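Why do celebrity bio sites all give a different net worth for the same person?

Posted in Famous Faces > Bios and Trivia
Asked by grularville_gran, 183 views

I've got properly hooked on those "age, family, partner, facts" pages! My granddaughter and I are putting together a quiz for a family do in November and one round is all about fashion designers. Lovely fun, except I looked up one designer on four sites and got four different fortunes, two birthdays and a height that changed by a good few inches. One page had her married, the next had her single, and both said they'd been updated this year. Where do these numbers come from, and is there any way to tell which page to trust? I'd love to keep the money round in if I can.

3 replies

hemline_hattie
Top contributor, 1529 posts

Oh, I love this question, I've been down this exact rabbit hole! The short version is that most net worth figures are guesses. Unless somebody has sold a company, or their accounts have to be published, there's hardly anything for an outsider to go on. So one site makes an estimate, a second site copies it, a third rounds it up to make it look fresh, and within a year you've got a whole family of numbers that all go back to one person's hunch.

Birthdays are much easier to sort out. Look for an interview where the designer talks about their own age, or a profile in a proper newspaper or magazine, and check the date of the article before you do the sums. Ages on bio pages are often just left to go stale. For marriages I'd only use something the person or their spokesperson has said in public, and if I can't find that I leave it out (people's private lives make for uncomfortable quiz questions anyway).

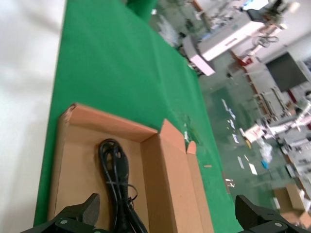 An open cardboard box on a green cloth.

For the quiz itself, swap the money round for a career round! Where did they train, which label did they start at, what year was the first show, who wore that famous frock. It's all far better documented and much more fun to shout out across a table. Museum websites are brilliant for this, and so are old exhibition catalogues if your library keeps them. I once did a whole evening on hats alone and people begged for more.

trokura83

they make it up lol. i saw one that said a bloke was "still alive" as a fun fact. also if the height is in feet and the cm next to it doesn't match, close the page

ntuli_knits

Agree with Hattie about the career round. One small thing to add: scroll to the bottom of the bio and see if it lists any sources. If there are none, or they only link to other bio pages, I'd treat it as gossip. Name meanings are usually all right for a giggle, but check them in a proper names dictionary, as the surname ones can be very odd.

If you really want to keep money in, ask about something with a public record, such as what a dress fetched at auction. The auction houses often put results online, and guessing the price gets everyone going! Do tell us how the quiz goes.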